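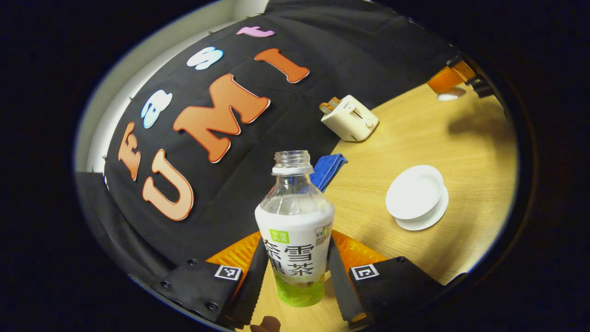

Fruit tea, 茶雪果茶, cap off

Search this forum Go

Permits and Residence > Renewals

Change of employer while renewal is pending

chunyin_chien
My work permit runs out in March and I sent the renewal in January through my employer, Dramura. Since then I have been offered a job at Fukorora. They want me to start as soon as I can. Do I have to wait for the renewal to be decided, or can I withdraw it and put in a new one with the new employer's name on it? The receipt letter only says to report changes within 30 days and doesn't say what counts as a change.

Renata Quiroga
Don't withdraw it. If you withdraw after the old permit has run out you have nothing pending and no permit either. Report the new offer in writing and quote the receipt number.

L_Karras
I'd disagree with that. My permit named the employer and the office in Forkow told me a renewal can't be moved across. I had to file a fresh application and pay again. While the old permit is still valid there is no gap if you withdraw and file on the same visit.

Renata Quiroga
Same visit is fine if they accept the new form at the counter. They sent mine back for a missing signature on page 3 and it took weeks to sort out. I would file the new one first, get the receipt, and only then withdraw the other.

L_Karras
Fair enough, that order is safer. It still means two fees.

ruby-lee h
Which category are you in, Chun-yin? It matters. Open permits don't name an employer and all you do is update your details. Tied ones are what Lefteris is describing.

chunyin_chien
Tied. Dramura is printed on the card. I haven't given notice yet.

ruby-lee h
Then don't give notice until you have the second receipt. And check whether Fukorora is registered to sponsor. A friend had an offer from a firm in Barrientos that had let its registration lapse and the application was refused.

Hoa Giap
Also keep copies of everything, including the envelope with the postmark. I was asked for proof of the date I posted my change of address over a year later.

L_Karras
Is posting still allowed? I was told online only.

Hoa Giap
Was for me. Might depend on the category.

chunyin_chien
Thanks all. I have asked Fukorora for their sponsor number and will phone the office before I file anything.

923 views | 11 replies | 3 shares

Contact us | Forum rules | Back to top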